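Shape sorters: do we need another one?

Every newsletter seems to bring a new wave of requests for shape sorters, and every time I sit down to write about them I wonder what is left to say. You have a board with holes in it. You have blocks. The blocks go in the holes. People have been buying these for babies and toddlers forever, and the shops have been finding ways to charge more for them for nearly as long.

Still, a lot of you wrote in after the July issue asking about the flat kind, the plain board that lies on the table instead of the box or bucket with a lid. So I gave in and spent some time with both types. I am not converted, but I am less grumpy than I was.

The flat board

The case for the flat board is that a child can see the whole puzzle at once. With a bucket, the holes are often spread around the sides, and half the work is turning the thing over to find the right one. A board with a cross, a square and a circle cut in it hides nothing. Pale green is easy on the eyes too, and a bright red block shows up well against it, so there is less hunting about for the piece.
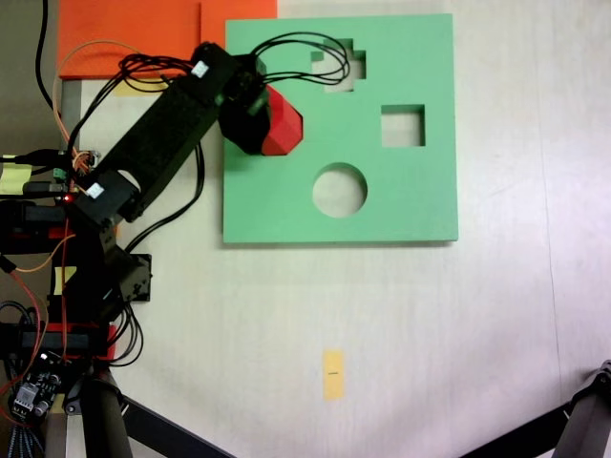 What I don't buy is the claim that fewer holes makes a board "calmer" or "more focused." Bultach prints both of those words on its box, and I would love to know how they measured them. Fewer holes makes a board shorter. A child who gets it will be finished in a minute and looking around for something to climb. A child who doesn't get it will be just as cross with three holes as with ten. I watched my nephew work on one for 16 minutes, and I would not have called any of them calm.

There is also the question of what the block does once it goes through. In a bucket it drops, it makes a noise, and the noise is the reward. Any parent knows this. On a flat board lying right on the table there isn't much of a drop, and a few children I tried it with simply lost interest. One pushed the board aside and stacked the blocks on the floor – which was a better game, if you ask me.

Blocks with too many sides

My bigger complaint is with the pieces. A cube is a cube, and a two-year-old can find the square hole for it by trying. The six-sided block is another matter. Stand it on its end and it looks chunky and simple. Look down on it and it is close enough to round that plenty of small children will head for the circle and keep pushing. Skestum's leaflet calls this "productive confusion." I call it a piece that ends up under the couch.

To be fair, a block like that is nice to have around. It stands up by itself on its flat end, it has good wide faces to hold, and it doesn't roll off the table the way a ball or a cylinder will. If you are buying blocks for building and only now and then for sorting, I would take the six-sided ones over the round ones any day.

Trays and raised boards

The other thing being pushed this year is the raised tray, a board that stands on little feet with a gap underneath. Teixeira and Brondetti both sell one, and I was ready to dislike it. Why pay extra for feet?

I will admit there is something to it. Small fingers can get under the edge, so a child can lift the tray without flipping it over. The gap is handy for fishing out crumbs as well. Shallow slots are a mixed blessing, though. A piece can rest in one without being pushed, and that suits a beginner, but it also tips out again at the first bump. Numbers on the front are fine and do no harm. I would not pay more for them, and I have yet to meet a toddler who cared which tray was number one.

As for storage, the clear plastic bin wins again. You can more or less see what is in it, and the child can too.

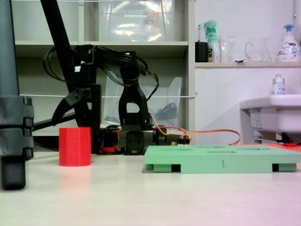

What I would spend

Used boards turn up all the time, and I paid 2 dollars for mine with every block included. The most expensive new set I looked at was roughly 80 dollars, and I could not find a single thing it did better. Check the edges of the holes with your thumb, make sure no piece is small enough to swallow, and ignore anything the box says about brain development.

If you already own a bucket sorter, keep it. If you want a flat board as well, borrow one first and see whether it lasts the week. I have 2 here that I can lend out, and you can reply to this newsletter to get on the list.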